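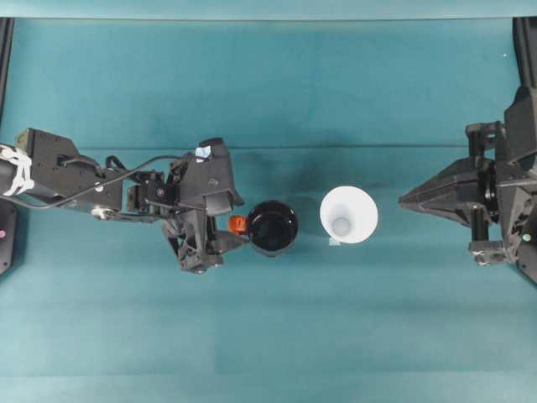

Re: [home-automation] are we anywhere near a robot that does the dishes?

> I keep seeing these clips of robots unloading a dishwasher and my
> sister-in-law is now convinced she'll have one by Christmas. Has
> anyone on this list been in the same room with one? Is it worth
> holding off on replacing the dishwasher, or am I going to be
> scrubbing pans until I'm ninety? Also curious whether the two-arm
> tabletop kits are good for anything besides showing off.

Hi all,

I've been meaning to answer this since February and then the kitchen faucet went and took my whole spring with it (separate thread, don't ask). So, yes, I've been in the same room with one, a fair few times now. I go over to the Mellport open bench when I can, mostly for the company and the good soldering irons, and the dishes question comes up there constantly.

Short answer to the Christmas thing: buy the dishwasher. Please. Get the Ondell or whatever you had your eye on and enjoy it.

Longer answer. What people there are working on is cups. Just cups! I watched for most of an evening and I think what surprised me is how much there is to a cup once you take a person out of it. You and I reach into a cabinet without looking and come back with coffee. An arm has to work out where the rim is, which way the handle is turned, how hard to squeeze, and then how to leave without knocking over the neighbor. A mug that has a handle and a paper cup that hasn't are two different jobs, and the paper one will fold up on you if you grab it like the mug.
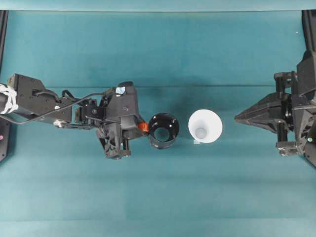 My own beef with the clips is that they never show you the counter before somebody tidied it. I have three kids' worth of stuff next to my sink, half of it sticky. Compare that with two cups standing side by side on a plain teal cloth, a black one and a white one, a nice little gap in between and nothing at all on the near half of the table. I'd love a sink like that. And I'm not knocking it, you have to start somewhere and I'd start there too! But when your sister-in-law says "it can do cups," ask her how many other things were on the table.

On the two-arm kits, I'd say they're great if you like the tinkering. I priced out a Dornel pair last winter and it came to $1360 before shipping, and then you want a decent table and a couple of cameras and a computer that doesn't wheeze. There's a single-arm one from Xu for $296 that I keep putting in the cart and taking out again. If you want to learn how this stuff works, go for it. If you want clean plates, that money is most of the way to a very quiet dishwasher plus a guy to put it in.

Where I do think it's closer is shop work. My old job had a line where the same part came down the same chute 600 times a shift, same way up, and a machine was doing that happily 9 years ago. A kitchen never hands you the same thing twice. Folding towels, maybe. Wiping down a bare counter, sure, I could see that. Getting baked-on lasagna out of the corner of a pan, well, I can barely do that one.

If anybody has seen one handle wet glasses I would really like to hear about it, because that's the one I'd pay for. Wine glasses especially (I'm down to an odd number again).

Oh, and whoever asked about the leaky drain hose last week, check the clamp first.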